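Category: Team lists > Manipulation subgroup

Re: [eklow-club] Dropped frames and marker loss on the hand units

On the Eklow list, a member wrote:

> We recorded 80 takes in July with the hand grippers and 7 of them
> have no usable pose for the right side. The left is fine in all of
> them. Is this calibration, or is the Phelan tracker giving up when
> the cube turns? We would like to know before we redo the set.

I ran the 7 bad takes through the Phelan logger again with the debug flag on. Calibration is not the problem. The reprojection error on the right cube matches the left until the wrist rolls inward, then the tracker reports one face and the pose flips between two solutions. With two faces reported it stays stable.

Two changes for the next set. First, start each take with both cubes held still until the logger prints a lock on each side. Second, keep the roll small during the pick and do any large rotation after the lift.

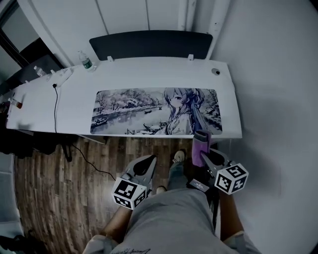 The solver setting also matters. The default in Zilis rejects a pose only when the jump exceeds its threshold, and the threshold was set for the arm, which moves slower than a person does. I lowered it and added a check against the previous accepted pose. Five of the 7 takes recover fully. The other two have gaps too long to interpolate and should be recorded again.

Exposure was at 700 in the config for all takes. Please leave it there. Changing it halfway through a set makes the logs hard to compare.

The patch is on the club server under ticket 2417. It needs the current Zilis build; the older one loads the file without complaint and ignores the new field. Rerun the good takes too, so that the whole set goes into Rultodo training with the same filter.

Recent threads on this list
- Rultodo: train/validation split for the cloth task
- Gripper finger pads, second print
- Zilis build fails on the lab laptop
- Bench sign-up for the regional round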